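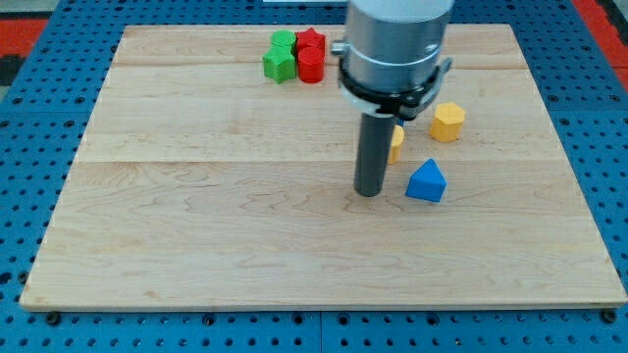 Subject: Re: [choir] Hall for the spring concert, and the music order

Hi all,

Replying to Sugeng's message from last night, with my answers in between. I've trimmed the part with the parking directions.

> From: Sugeng Sinaga
>
> I spoke to the office at the Dritimville hall. They can give us the main room for the concert, but only if we take the rehearsal slot the evening before as well. The two together come to $3295. Without the rehearsal slot they would sooner rent to someone else. Do we want it?

Yes, I think we should take it. We've wanted an evening in that room before singing in it anyway. Last year we walked in cold, and the back row of the altos couldn't hear the piano until the second half. If we can set the piano on the left and try it from there, the price is easier to accept.

The catch is that ticket money alone won't cover it unless we fill most of the seats. We have enough left from the August picnic and the dues to make up a gap, but it would leave us thin for the fall. I'd like to hear from anyone who objects before Sugeng signs.

> They also need to know how many singers will be on the risers. Their risers hold 40. I told them we would fit but I'm not certain.

We fit. The last sign-up sheet has a few names on it who have told me they can't make the concert, and two of the basses prefer to stand on the floor. If you are on the sheet and know you'll be away, write to me directly so I can cross you off. Please don't reply to the whole list for that.

> The other thing is the music. The Lūse set is still not here. I called Gosix and they said it was on back order and they would not give me a date. Should I cancel and order something else?

Don't cancel yet. I called them too and got a different person, who said the parts for the first two songs are in the warehouse and only the third is being reprinted. She offered to ship what she has and send the rest later at no extra charge. I said yes to that. If the third song isn't here by the time we start working on the second half, we drop it and put the lullaby back in, which most of you know by heart.

For those who joined this winter: the Lūse set is 3 songs, all unaccompanied, and the first is the hard one. The tenors split at bar 88 and stay split until the end. I'd rather start on it early and leave the easy pieces until later. There is a practice recording for each part except second tenor. I'll make that one myself this week, so expect to hear my kitchen clock in it.

> Last, do we still have the black folders? I counted on them being in the closet but the closet has been cleared out.

They're at my house, in two boxes. The closet was being painted and I took them home. Several of the elastic cords have snapped, and one folder has somebody's grocery list in it from a long time ago. If anyone has a way of replacing the cords cheaply I'd be glad to know. New folders would be nice but I don't want to spend on that this season.

A few things Sugeng didn't ask about:

- Rehearsals stay at 7:00 p.m. in the usual place. We start on time. Warm-up is part of the rehearsal, so please be in your seat for it.
- The Drolodum singers have invited us to share a program with them in the summer. They would do the first half, we would do the second, and there would be one piece together at the end. I've asked them which piece they have in mind. I haven't agreed to anything.
- Pencils – bring your own. The box by the piano is down to the ones with no erasers.
- We need someone to stand at the door on concert night and take tickets. A spouse or an older kid would be fine. It takes an hour, and they can come in and sit down once we've started.

On clothes, it's the same as before: all black, long sleeves, no scarves this time. I've had two questions about shoes and the answer is any black shoe you can stand in for an hour and a half.

Sugeng, could you ask the hall whether the piano gets tuned before the rehearsal or before the concert? If it's only once, I'd want it done before the rehearsal. And please find out how late we can stay that evening. Their website says ten but the woman I spoke to last year said half past nine – we were being hurried out well before that, as some of you will remember.

Objections about the hall to me by the end of the week, please.

Thanks,
Ruth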